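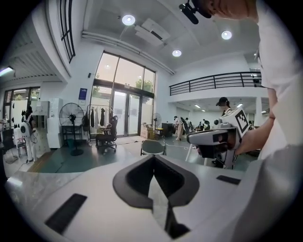 ¿Cuánto se tarda en aprender a encuadernar un libro?
Con nosotros, seis tardes. Sales con un cuaderno cosido a mano, de tapa dura, y con ganas de meterte en otro (avisado quedas).

Quiénes somos

Me llamo Boonmee Sombatkul y llevo Incombe, una escuela de encuadernación que empezó en el comedor de mi casa, con una prensa de segunda mano y mi madre protestando por el olor a cola. De aquello hace 23 años. Yo venía de trabajar en el taller Vidmar, donde me pasé una temporada larguísima plegando pliegos antes de que me dejaran tocar una aguja, ¡y menos mal!, porque todavía pliego mejor que coso.

Ahora damos clase en la calle Prirnatska, en el 400, segundo piso, timbre de la derecha. Hay cursos de iniciación, de costura copta y de restauración sencilla, y cada septiembre abrimos el grupo largo, el Prillitine, para quien quiere hacerse un libro entero desde el papel en blanco: guardas, cabezadas, lomo redondeado, todo. Se llena enseguida, así que escribe pronto.

Los grupos son pequeños y me gusta que la gente hable mientras cose. Si te equivocas de agujero, se descose y se vuelve a empezar, que a mí me sigue pasando. El hilo, la cola y el cartón los ponemos nosotros; tú trae un delantal, o una camiseta vieja.

También arreglamos libros de encargo: recetarios, misales, diccionarios que ya no cierran... Pásate por la tarde, a partir de las cinco, y lo miramos con calma. Si vienes en coche, aparca en la calle de atrás, que delante es imposible.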